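Vultham Stores, shop floor and supply meeting, 2021-05-24, back office upstairs

Minutes by me, Amancay Sosa. Usual warning: I type the way I talk, so if you want the short version, skip to the actions near the bottom.

**Here:** Armelle Cordier (chair), Mercedes Ayala, Nazar Pasichnyk, me.
**On the phone:** Ville Honkanen, from the car at first and then from a parking lot, with the sound getting much better once he stopped.

## 1. Last minutes

Fine as they stood, except that Nazar wants it noted he said the Resutex shelf brackets were "a bit loose", where I'd written "falling off". Changed. The loose ones have been swapped at no charge and the rest are being checked as each bay gets refilled.

## 2. The visit to Courtois

This took up most of the meeting, so I've given it most of the page.

For Ville, who couldn't come: four of us drove over to Courtois to see Kila, their humanoid, do some shelf and table work. We were there for the whole morning and a good piece of lunch. They have a shelving unit set up beside a steel table, with snack canisters on the shelf, and Kila stands in front of it all and picks things up. It sounds like nothing when I write it down. I was glued to it!

Armelle asked each of us to say what we thought before we got into a general discussion, otherwise Nazar and I just talk over each other (her words, and fair).

**Mercedes** went first. She liked how gentle the grip looked and she'd been worried about crushed chips, so she asked to open one of the canisters after it had been handled. They let her. The chips on top were whole and she ate a couple, which I'm told is a valid test. She was less keen on the speed. A person filling a snack bay does it with both hands and half their mind on something else, and Kila gives every single canister its full attention. She thinks it would drive the evening crew up the wall to work next to it in a narrow aisle.

**Nazar** wanted to talk about the shelf. His point was that canisters are about the kindest shape you could choose, being stiff and the same all the way up, and that our real trouble is bags, multipacks and anything in shrink wrap. He asked the Courtois people about bags and got a straight answer: they've tried them, the results are mixed, and they weren't going to show us that day. He appreciated the straight answer more than he would have appreciated a bag trick. He also asked what happens if a facing is empty or somebody has shoved a jar of salsa in the middle of the chips, as customers do. Apparently it stops and asks for a person. Nazar says that's the right behaviour and also the whole labour cost back again if it happens often enough.

**Armelle** mostly watched the people. There were two of them near the robot the entire time, one with a stop button in hand, and she'd like to know if that's a demonstration habit or a permanent job. She asked, and the reply was that it depends on the site and on the risk assessment. She has asked for it in writing.

**Me:** I enjoyed myself enormously. I'd gone in expecting something closer to a vending machine with arms, and it does have proper jointed fingers that close around the thing. The first time it went for a small item on the table I leaned in so far that I was asked to step back behind the tape, so apologies to everyone for that. My serious comment was about the small stuff. Gum, mints and travel sizes are what we lose the most time on at the front end, and they're fiddly even for people with small hands like mine. I would want to see a great deal more of that before I got excited on Vultham's behalf.

**Ville** had questions, having not been there, and I've put the answers beside them as best we could manage between us.

- *Was it doing this by itself or was someone driving it?* We were told there was some of each over the morning. None of us could say which pick was which. Nazar thinks the early ones were operated. Mercedes thinks the later ones were. Armelle will ask for a plain list of what was run which way.
- *Did it drop anything?* Yes, one canister, early on, and it rolled. One of the Courtois staff got it and they carried on without any fuss. I liked that they didn't stop to make excuses.
- *How loud?* Quieter than our floor scrubber. There's a sort of whirr when the arms come up.
- *Could it walk down our aisle 4?* Doubtful, with the promo bins out. Without the bins, maybe. Nobody had measured anything, so Mercedes will.
- *Would customers be frightened?* We split on this. I think kids would be thrilled and some grown-ups would walk out. Armelle thinks it would only ever be used after closing, so the question goes away. Ville isn't sure it does, given the Sunday hours.

There was a longish detour here about whether the robot should wear a Vultham apron. I haven't minuted it in full. Three in favour, for the record.

## 3. What a trial would look like

Courtois have offered us a short trial in August, in the back part of the main shop, outside opening hours. It would be their staff, their insurance and their equipment, with us giving them space, power and product. The only money from our side would be $1,412 for the extra security cover and getting the floor socket moved. Ville asked if the socket was going to be moved anyway. It was, so Armelle will find out how much of that figure is really the trial's.

The range they'd work with is 109 lines, picked by us out of the 477 we carry in snacks and confectionery. Nazar has strong feelings about which ones. He doesn't want to hand over a list of nothing but tubs and canisters and then be told it all went beautifully. Mercedes said if we hand over nothing but bags we'll learn just as little. After some back and forth (a lot of back and forth, it was the warmest part of the meeting) we landed on this:

- canisters and tubs, from the regular bay
- boxed confectionery, mixed sizes
- gum and mints in the small containers
- a modest number of bagged lines, so that we see it for ourselves

Nazar and Mercedes will draft the list together, at the same desk, at the same time. That was Armelle's condition.

On staff: I said we need to tell the evening crew before we agree to anything, and I feel strongly about it. People will hear "robot" and think "redundancy", and I would too. Armelle agreed straight away. She'll do it face to face at the start of a shift, and she wants me along because I was there for the demo and can describe it without making it sound like a film. The question of whether anyone's hours would change during the trial got a clear no from her, and she asked me to write it down as a clear no. So there it is.

Ville raised the shelving. If Courtois want to use our own bays, the Resutex units have a lip at the front that our people catch their knuckles on all the time, and he wonders how a robot hand would get on with it. The unit at the demo had white trim along the shelf edges and none of us had looked closely enough at the profile to compare. Nazar is a bit cross with himself about that. We'll send Courtois a spare Resutex shelf so they can practise on the real thing - it's been leaning behind the stockroom door since the refit anyway and I'd be delighted to see it go.

No decision on the trial today. Armelle would like the written answers first. My feeling is that we're all leaning towards yes, Ville a bit less than the rest of us, though he did say that he might feel different if he'd seen it move.

## 4. Open day invitation

Courtois are running an open day before the trial would start, and they've asked if we would like to bring people along. We can have 15 places. I suggested evening crew get first pick, then the front end, then whoever's left. Agreed. Mercedes asked if family can come. Not known, I'll ask. It's a fair drive so we'd need to arrange cars, and Ville has offered his now that it's back from the garage (please can he clear out the fishing gear first).

Closed shoes needed and no loose scarves. I only mention it because I was the one in the loose scarf.

## 5. Other business

The kettle. Still tripping the breaker if the microwave is on at the same time. Nazar has labelled both. Please read the labels.

Delivery cage with the bent wheel is to go out the back and stay there. It has come back in twice.

Mercedes is away for the next meeting, so her aisle measurements will come by email beforehand.

## Actions

- Armelle - written answers from Courtois on supervision, and on which picks were operated; split of the cost for the socket; talk to the evening crew
- Nazar and Mercedes - draft list of lines for the trial
- Mercedes - measure aisle 4, with and without promo bins
- Me - go with Armelle to the crew talk; open day places and the family question; sign-up sheet by the time clock
- Ville - get the spare shelf to Courtois; cars for the open day

We finished a little late and went down to help with the bread order. Next meeting same room, same time, and it's Ville's turn to bring something to eat.

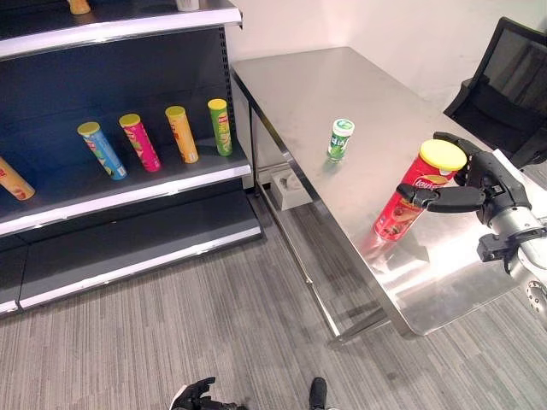
*Kila with a canister of Lay's over the steel table, Courtois visit (item 2).*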